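Rechercher dans les tickets
Imprimer | Envoyer par e-mail

Ticket 258 : fontaines à boisson Jatberg, débit et bacs
Site : Hedilville, salle de pause
Ouvert le 19 févr. 2025
État : en attente

Signalement
Le robinet de la fontaine noire goutterait après chaque service, et le bac de la fontaine transparente se salirait « tout seul ». J'ai des doutes sur les deux. Le même texte, presque mot pour mot, nous est arrivé en novembre, et on avait changé le joint pour rien.

Réponse du fournisseur (Vetik)
« Détartrer, puis remplacer la valve, réf. 218. » Envoyée en 9 minutes, donc sans doute sans lire la demande. Le tartre n'explique pas un dépôt foncé dans une grille.

Essais
1. Collerette resserrée à la main. Aucun changement noté.
2. Service au verre strié, au-dessus de la grille. Une goutte en environ 20 minutes. Appeler ça une fuite me paraît exagéré.
3. Contrôle des bacs. Sur la dernière vue, grille de droite encrassée et un peu de liquide jaunâtre dans le coin du bac.

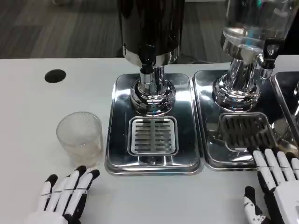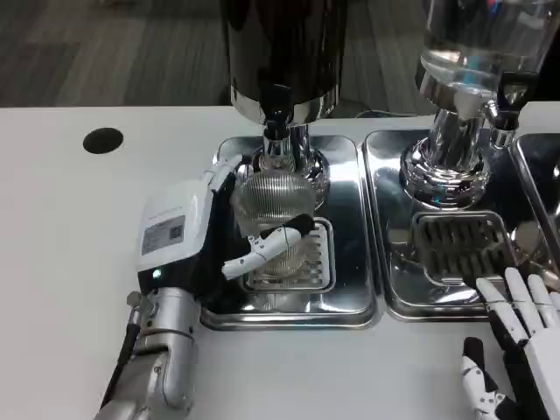
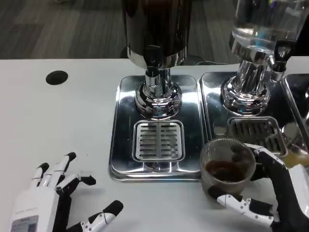
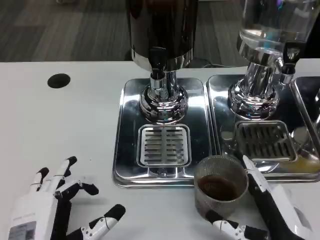
Suite à donner
- Ne pas commander la valve pour l'instant.
- Laver la grille de droite à l'eau chaude, rincer le bac, essuyer, revoir le lendemain.
- Demander à Jasińska (contrat de nettoyage) si les bacs sont vraiment compris. Le contrat dit « surfaces », ce qui peut vouloir dire n'importe quoi.
- Origine du liquide jaunâtre : inconnue. Ticket laissé ouvert.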